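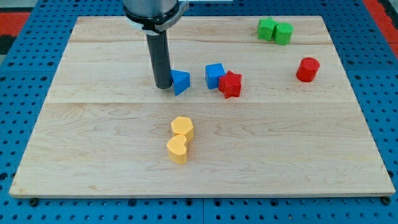
Sunstead is a small company which converts old commercial buildings into places where people can live and work. We buy, or we help the owner to keep, buildings that have lost their first use: a bakery, a printing house, a school of music, a warehouse beside the rail line. We are known among our tenants for pale floors and pale table tops, and the light wood with the wavy grain in the picture is close to what we like to choose for a north-facing room. Dark wood is beautiful too, but in a deep building with few windows it makes the afternoon short. Our clients sometimes disagree with us on this point and then, of course, the client decides.

Where we started

The company began with one building, the former Kravets mill on the river side of Plenwood. At that time it was standing without a roof on the east wing, and the city had already twice offered it for sale. Our founders were an architect and a building engineer, and they rented a room across the street so that they could watch the building in every weather before they made an offer. From this period we have kept the habit of long visits. Before we sign any purchase we come to the building in the morning, in the evening, and at least one time in heavy rain.

The mill today has 28 apartments, a dentist, a bicycle repair shop and, on the ground floor, our own office. The east wing has its roof again. We did not restore the chimney to its full height, and there are people in Plenwood who are still unhappy about it. We understand them. The upper part was cracked through and could not be made safe with the money that was available.

What we do

Most of our work is in three areas, and many projects touch all of them.

Conversion of existing buildings. We prepare the study, find the financing, obtain the permits and manage the construction until the keys are handed over. We do not tear down a building in order to build a new one on the same lot. If our study shows that a building cannot be saved, we say this to the owner and we step out of the project.

Advice to owners. Many families and small firms own a property which is too large for them, and they receive offers they cannot judge. For a fixed fee we look at the building and write a report in plain language. It includes what the building could become, what it would probably cost, and which repairs cannot wait. The owner is free to take this report to any other developer.

Management after completion. We stay responsible for the buildings that we own. Tenants have one telephone number and it is answered from the office in the mill. Outside office hours the call goes to the engineer on duty.

Sasetau

Our largest present project is Sasetau, a group of 6 low industrial buildings around a yard, at the end of the old streetcar line. They were built at different times and by different hands, so every roof is a different story. Of these, 2 are finished and rented, mainly to small workshops and design offices. The third will open in December with a day-care center on the ground floor. For the remaining buildings we are still in discussion with the city about the entrance for trucks, which now passes too close to the homes on the north side. The neighbors asked us for a solution to this before any more construction starts, and we agreed to wait.

The yard itself will stay open to the public until 10 in the evening. There will be trees, some benches and parking for bicycles. Car parking is behind the buildings and is limited, and we ask future tenants to consider this before they apply.

How we work with the city and neighbors

For each project we hold an open evening before the plans are submitted, and a second one when they come back from the planning office. Drawings are printed large and hung on the wall, and one of our architects stands beside them to answer questions. Written comments are collected and we publish our replies, also to those comments which we could not follow.

Working at Sunstead

We are a team of architects, engineers, accountants and site managers. Several of us came to Plenwood from other countries, and in the office you will hear more than one language at lunch. Each summer we take students for a paid placement of 6 weeks, mostly on site. Applications are accepted until the end of March.

Visit us

The office is on the ground floor of the Kravets mill, with the entrance from the river side. Please ring the lower bell, as the upper one belongs to the dentist.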